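Sports Statistics for Writers
Handout 5: Small samples, hot bats, and the trade deadline
Instructor: Begoña Salcedo

Read before class. Bring the Callton box scores from last time, because we will be marking them up.

Where we left off

Last session we tore into the phrase "he's due." Severino Zabala asked whether "he's hot" deserves the same treatment. It does, mostly. I'm going to be a bit more careful this time, since a few good people have found small traces of a real streak effect in some sports, and I don't want anyone leaving the room thinking the matter is closed. What I don't believe is that a beat writer can spot it from the press box in the sixth inning.

Start with batting average. A hitter who is truly a .270 hitter will, over 56 at-bats, land somewhere between .210 and .330 most of the time without anything about him changing. Same swing, same eyes, same breakfast. Now go and count the columns written every August about a man who hit .330 for two weeks after a trade. The new city woke him up, we read. Maybe. The arithmetic was going to hand a good fortnight to somebody.

Working the number

The standard error of a proportion is the square root of p times (1 minus p), divided by n. With p at .270 and n at 56, that comes to .059. Two of those either way and you have a range so wide that it covers a batting champion and a man headed for Triple-A.

Try it again with n at 1000. You get .014. That's better, but it takes close to two full seasons to collect 1000 at-bats, and by then the hitter is older, has changed his stance twice and may be playing through a bad wrist. So the sample is finally large enough to describe a player who no longer quite exists. Keep this in mind when someone tells you to "just wait for the sample."
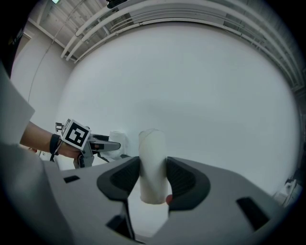
Pitchers against batters

This is the worst offender, and broadcasts love it. "He's 5 for 11 lifetime against the lefty." Eleven at-bats, possibly spread over six years and three ballparks. Managers have written lineups around less.

Olaia Villalobos went through the practice file, which holds 3574 plate appearances, and pulled every batter-pitcher pair with at least ten meetings. She then checked whether the batters who "owned" a pitcher in the first half of those meetings went on owning him in the second half. They did not, or not by enough to notice. I would like it checked again by someone who wants the opposite answer. Yakubu Fashola has agreed to do it and will report next time.

One objection I take seriously: some hitters do handle certain kinds of pitching better. Handedness matters. A slow bat against a hard fastball matters. But those are facts about types of pitcher, and you can pool them into decent samples. The name on the back of the jersey adds very little.

What about clutch?

Araceli Miranda's question from last week. Every fan has a clutch player in mind, and every fan's list is made of the moments they remember. In the same file, 1413 plate appearances came with a runner in scoring position. Sounds like plenty. Split it across all the hitters and most are left with a few dozen each, which puts us right back in the first section.

I can't prove clutch hitting doesn't exist. I can say that the people selling it have rarely shown their work.

For next time

1. Find one published sentence that credits a trade, a new coach or a new stance for a hitter's improvement. Write down the at-bats behind it.
2. Work out the standard error, by hand, using the player's average before the change.
3. Rewrite the sentence so that it is still worth reading and no longer claims too much. Two lines at most.
4. Read the Calvo chapter on regression to the mean. Skip his section on golf, which I think is wrong and which we'll argue over later in the term.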